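Rutwood toy library moves to lidded boxes ahead of June reopening

The Rutwood Toy Library will reopen in June with its small items sorted into lidded plastic boxes, replacing the drawstring bags it has used since it began lending.

The library lends toys, puzzles and play sets to families in Rutwood and the villages on the Zerkent road. It has 304 sets in its catalog, made up of more than 3000 separate pieces. Large items such as ride-on cars and dollhouses are not affected by the change.

Khrystyna-Mariia Stelmakh, who manages the collection, said the bags were cheap and easy to hang up but hard to check at the counter. A member of staff had to tip each one out, go through the contents and put everything back before the next family could be served.

"With play food it was the worst," she said. "You have a bag of 40 little things and you are looking for one tomato. With a box you take the lid off and look in."

Play food and tea sets are the first to be moved over, followed by train track, farm animals and building blocks. Jigsaws will stay in their cardboard boxes for now. Stelmakh said a decision on those would be made after the summer.

The new boxes are white with a separate lid that latches at the sides and has a carrying handle on top. The library tried a colored box last fall but dropped it after parents said they could not find labels on the darker ones. Each new box will have a number on one short end and a contents card taped inside the lid.

Borrowers will be asked to check the contents against the card at home and to bring the box back with the lid latched. Missing pieces should be reported at the counter. There is no charge for a first missing piece, and the library keeps a drawer of spares for the most common sets.

Mervyn Crabtree, who has borrowed from the library for his grandchildren for seven years, said he was in favor of the change but would miss the bags.

"I could get three of them over one arm on the bus," he said. "I don't know that I'll manage three boxes. Two, maybe."

Stelmakh said families who come by bus can ask for a cloth tote at the counter. The boxes stack, and two of the smaller size fit in one tote side by side. The loan limit stays at three sets per family, and the loan period is unchanged.

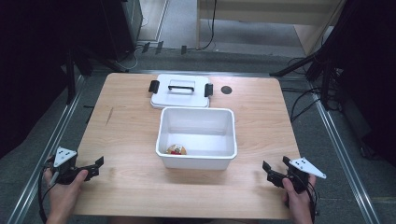
An open storage box with its lid set behind it on the table. One small item is in the box.

The library will be closed to borrowers while the rest of the collection is sorted. Returns can still be made through the side door on Akano Street between 10 a.m. and noon. Anything borrowed before the closure can be kept until the reopening without a late fee, and there is no need to call to renew.

Families who find stray pieces at home are asked to bring them in, even if they are not sure which set they came from. A tray for loose pieces will be left inside the side door. Stelmakh said play food, train couplings and dollhouse furniture are the things most often found down the backs of sofas.

The old bags will be washed and given away. Most are in good condition, she said, though some have worn cords. They will be put out on a table at the reopening and anyone can take one, with or without a library card.

Shelving in the main room is also being changed. The hooks along the back wall will come down and be replaced with low shelves, so that children can see the boxes and point to the one they want. The upper shelves will be used for sets meant for older children. The reading corner will move closer to the front window.

The Eglītis Room next door, which the library uses for its morning play sessions, will stay open during the closure. Sessions start at 9:30 a.m. and are for children under five with an adult. Toys used at the sessions are kept separately and cannot be borrowed.

Existing cards will still work after the reopening. New members can sign up at the counter and need to bring proof of address.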